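Work Guides Gallery Training Contact

Projects > Flurna > Bench rules > Gallery

Flurna bench rules: the gallery page

Flurna is the set of working rules we use when a robot arm handles household goods at a kitchen counter. The rules were written at Wuris and are now used at the Wivis benches as well. The full text runs to a lot of pages and most people read it once. This page is the short way in. It takes the sections that come up most in daily work, and the notes go with the rule numbers in the April revision.

If you are new to the benches, read the whole page before your first shift. If you are checking one rule, go straight to its heading. Where a note here and the full text disagree, follow the full text and tell us so we can fix this page.

Before the arm is powered

Rule 1 covers the counter. Wipe it down, then look along it from the side for crumbs, drips, or bits of torn packaging. A patterned surface hides small things, so take your time on those. Anything spilled during a session means the arm stops before a hand goes in with a cloth.

Rule 2 covers the stop button. One person on the shift is the operator and the button stays within that person's reach the whole time. If the operator needs to leave, the arm is parked and powered down. Handing the button to whoever is standing closest is not allowed, even for a minute.

Rule 3 covers hands. No hands inside the marked area while the arm is live. To move an item, pause the arm, wait until the status light holds steady, and then reach in. Sleeves are rolled or buttoned, and lanyards come off.

Fingers and pads

The pads are checked at the start of each shift and again after every 600 grasps, whichever comes first. Look for splits, shiny patches, and grit pressed into the surface. A pad with any of these is changed. Both pads are changed together, even if the other one looks fine, and the change goes in the log with the time.

After new pads go on, run the closing check with nothing between the fingers. The tips should meet evenly. If one side touches first, loosen, reseat, and try again. Two failed tries and the gripper goes to the repair shelf with a tag on it.

Working with bags

Bags cause more stopped sessions than anything else on the bench. Clear plastic reflects light, changes shape when it is touched, and lets the counter pattern show through, so the position the software reports for a bag is often wrong by enough to matter. Section 4 deals with this at length. The main points are these.

Grip a zipper bag by the zipper strip, at one end, with the tips of the fingers. Do not close on the thin film of the bag body. Film stretches, and a stretched bag has to be thrown out. Start at the lowest force setting and go up one step at a time if the strip slides. The limit for plastic strip is step 5 of 9, and the operator does not go past it without a second person agreeing.

Approach slowly for the last part of the move. Keep other bags far enough away that a loose edge can't be caught along with the one you want. A basket of produce may stay on the counter during bag work as long as it sits outside the path of the arm in both directions, going out and coming back.

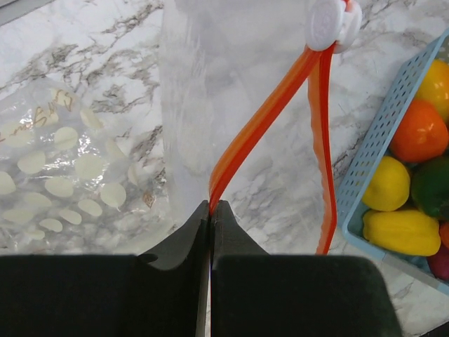

Section 4, grip on the strip. The fingertips hold the lower end of a red-orange zipper strip on a large clear bag, with the white slider clip near the top. A second clear bag lies to the left and a light blue basket of produce stands on the right.

Sliders and open strips

A slider is never used as a handle. It is small, rounded, and made to move, so it will travel along the strip or come off when it is pulled sideways. If a task calls for moving the slider, that is its own task with its own settings, and it is covered in section 5.

When the two bands of a strip are apart, decide which band the fingers are going to before the arm moves. Write it in the session sheet as "near band" or "far band" as seen by the operator. A free end can swing when the bag is lifted, so leave clearance on that side. If the free end touches the arm or goes between the fingers, stop, open, and back out along the same line you came in on.

Do not tug. If the strip doesn't follow the fingers on a slow pull, something is holding it. Stop and look.

Food and stand-ins

Some tasks use real food and some use stand-ins made of plastic. Both are handled under the same rules, and they are stored apart. Real food used on the bench is not eaten afterward by anyone, including food that stayed in a sealed bag the whole session. It goes in the bin by the door.

Nuts, and anything that may have touched nuts, need a note on the bench door before the session begins. The note stays up until the counter has been washed. People with an allergy can ask to be moved to a different bench and do not have to give details.

Produce is checked for soft spots at the start of the day. Stand-ins are washed once a week in warm water and dried fully before they go back.

Light and glare

Ceiling lights over the counter are set to the middle level for bag work. Bright spots on plastic can make the wrist camera lose the edge it is following. If that happens, turn the bag by hand with the arm paused, or dim the lights one level. Do not put paper or tape on the bag to kill the glare. The sessions are meant to show the item as it comes.

What goes in the log

Each session gets one line for the setup, one for each stop, and one for the close. The setup line names the items on the counter, the force step at the start, and which pads are on. A stop line gives the time and the reason in plain words: "bag slid," "pad split," "person walked in." Codes were tried in the first version of Flurna and dropped. They were hard to read back later.

Failed grasps are logged the same as good ones. A session with many failures is kept, and its sheet is filed with the rest. Sheets with missing lines are sent back to the operator by the end of the next shift.

End of shift

Park the arm with the fingers open. Clear the counter, return produce to its basket, and check bags for small tears before they go back in the drawer. Torn bags are thrown out. Press the stop button, then turn off power at the wall. The last person out signs the sheet.

Copies and changes

Printed copies of the rules hang at every Wivis bench. The Simões kitchen uses the same text with its own page on floor access, and visitors there should ask for that page at the front desk. Requests to change a rule go on the change sheet at your bench, with the rule number and the wording you would like to see. Changes are read through before each revision, and the rule stands as printed until then.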